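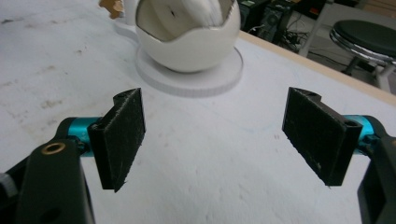

I bought the Gebru egg vase in December, when I was looking for a small thing to put on my work table and did not want another plant. I paid 75 dollars for it in the Prenatia shop, which I thought was a lot for one piece of ceramic, and I waited a few months before writing because I wanted to be fair. The vase is white and glossy, with a round body and an opening that is cut at an angle, like the shell of an egg that someone broke for breakfast. It stands on a flat round base, also white, and in mine I keep a bundle of white bristles that fan up out of the opening. My table is white too, and it has its scuffs and gray smudges, so you can judge how the piece looks on a surface that is really used.

Search this site Search reviews Go

First, the shape. On the shop page I was afraid it would look like a joke for Easter. In my home it does not. The angled cut gives it a front and a back, and it changes a lot when you turn it. With the low side of the opening toward you, you see more of what is inside. With the high side toward you, it is quieter and the egg form is stronger. I prefer the first way. My sister prefers the second, and every time she visits I find it turned.

The glaze is good. I looked for small holes and drips under a strong lamp and I found only one little point, low on the body, where the glaze is thinner. The shine is strong, so fingerprints are visible if your hands have cream on them. A soft cloth with warm water takes them away. I do not use any spray.

The base I did not like at the beginning. It is thick, and it made me think of a cake stand. But without it the egg looked lost on the table, and after one week I put it back. Please know that the vase only rests on the base and nothing holds it. If you lift the two together by the body, the base stays on the table. Once I moved it in a hurry and I was lucky.

For filling, I tried three things. Fresh flowers were not a success for me, because the opening leans and the heavy heads all go to one side. Dried grass was pretty, but it dropped pieces every day. The white bristles are the best. They are light and they keep their fan shape, and white on white is calm for the eyes. Their problem is dust. I take them outside and shake them gently, with the head down, and then I must arrange them again, which needs some patience.

I compared it with the Toron bud vase, which a colleague, Odette Vidal, lent me for nine days. The Toron is taller and more stable, and it is the better one for real flowers. It is also a very ordinary vase. If you want something to hold roses, take that one. For dry things and for looking at, I would choose the Gebru again.

The delivery was by Stakbridge and it arrived in one piece, with paper inside the egg and around it. The leaflet in the box had four lines of text and did not say if the inside is safe for water. I wrote to the shop to ask and they answered yes the next day.

My rating is four of five. I take one point away for the loose base and for the price. At 50 dollars I would have bought two.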